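Courses > Looking After Small Robots > Part Two > Chapter 5

Filed under: Workshop Skills & Maintenance

59 shares | 17 comments

Chapter 5: Cables, Slack and the Wrist
Olteanu

I put off writing this chapter for ages. Motors are fun to write about, grippers are even more fun, and cables are the thing you trip over on the way to the kettle. But if I look back through the notebook for the tea table at Mellunham, most of the entries are about a cable that snagged, or rubbed, or had been pulled tight without anyone spotting it. So cables get a chapter to themselves, and it comes before the one on gripper pads whether you like it or not!

We'll stick with one machine all the way through, the same Ulletti arm you met in the earlier chapters.
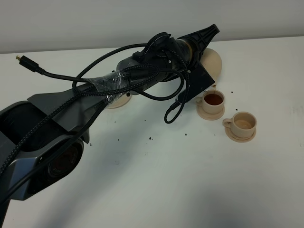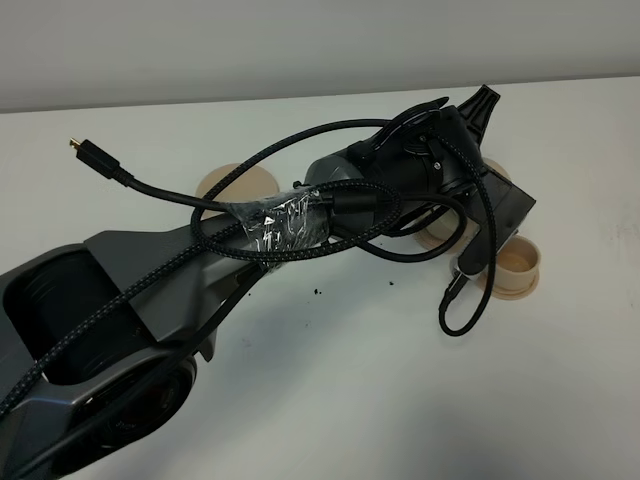
Let me start with the bit that confused me most when I was new to this. I thought a cable on a robot arm was there to be kept tidy. I'd come from wiring up cupboards and lighting, where you pull everything straight, tie it down every hand's width and stand back feeling pleased with yourself. I did exactly that on my first arm. It looked lovely. Then I asked the wrist to turn, and the arm stopped with a grunt and an error on the screen, and I spent the rest of the afternoon learning what an arm needs from its wiring.

It needs spare length, and it needs it in the right places. Every joint that bends or twists will take up some cable in one direction and give it back in the other. Between the joints, where the arm is one stiff piece, nothing moves at all, and you can hold the cable down there as firmly as you please. So that's the basic plan for the whole job: fix it on the stiff parts, leave it loose over the moving parts. If you only remember one line from this chapter I'd be happy with that one.

5.1 Finding the worst pose

Before you fix anything down, you want to know how much slack the arm will ask for. You can work it out on paper if you enjoy that sort of thing. I don't, so I do it by hand. Switch the motors off, support the arm (it will drop if you don't – the joints on this model have no brakes) and move it gently through everything the job will ask of it. For our table that means the reach for the pot, the lift, the tilt for pouring, and the trip back to the resting place.

Somewhere along the way there'll be a pose where the cable is at its tightest. On our table it's the tilt. The wrist rolls over while the arm is stretched out, and both of those use up cable at once. Stop there and have a feel. You should be able to lift the cable off the arm with one finger, easily, without anything tugging at the plug end. If you can't, pull more through from the base.

Now do it again and look for the opposite, the pose with the most spare cable flopping about. People skip this one. A loop that's just right at full tilt can hang a long way down when the wrist comes back level, and anything that hangs near a cup will sooner or later meet the cup. When I first set up the Ulletti I gave it far too much, and the loop went round the handle of a teacup as neatly as if it had been practising. There was tea in the cup. I'll leave it there.

5.2 Fixing it down

There are plenty of ways to hold a cable on an arm, and you'll find people with strong feelings about all of them. I've used clips, soft straps, plastic ties and clear tape, and I still use more than one on the same arm.

Clips are good for marking the exact spot where the cable must leave the arm. Tape is quick and thin, it goes round awkward shapes, and clear tape lets you see what's going on underneath. Its weak point is age. The edges lift, it picks up fluff, and the glue creeps out in warm weather and leaves everything sticky (our August strip-down was a grim afternoon with a rag). Soft straps are kind to cables but bulky. Plastic ties I've nearly given up on near the wrist. It's too easy to pull one tight enough to dent the cable, and the cut end will have your knuckles.

Whichever you choose, put it on with the arm in its worst pose, and never across a joint. It sounds too obvious to print. I've still done it, with tape, in a hurry, and wondered why the wrist felt heavy.

One more thing. If you have a woven cable and a smooth one running together, let them slide past each other a little where they cross the joint. They don't bend in quite the same curve, and if you bind them into one stiff bundle, one of them ends up doing all the pulling.

5.3 The weekly look-over

This takes up to five minutes and I do it with a cup of my own in the other hand. Power off first. Then:

Run your fingers along each cable from base to gripper. You're feeling for flat spots, fraying in the woven cover, and anything gritty.

Press down the edges of the tape. If an edge won't stay down, take the whole band off and put on a fresh one. Don't wind new tape over old or you'll end up with a lump.

Check every plug by hand, including any that aren't in use that day. A loose end should be parked somewhere the arm can't drag it through a spill.

Wipe the table. Tea dries sticky and crumbs get everywhere, and a cable that trails across them will carry the lot up into the wrist.

Move the arm to its worst pose and do the one-finger test again. Slack wanders. A cable that was fine last week can work its way back towards the base a tiny bit with every pour.

Write down what you found, even if it's only "all fine". The notebook we used on the older bench at Dulby has great long gaps in it, and when the elbow cable finally went we had no idea whether it had been wearing for a week or a year.

Before you go on to 5.4, where we swap a damaged wrist cable from start to finish, have a go at finding the worst pose on whatever arm you've got in front of you. Take your time over it, and keep a hand under the elbow.

Last revised 15 January 2021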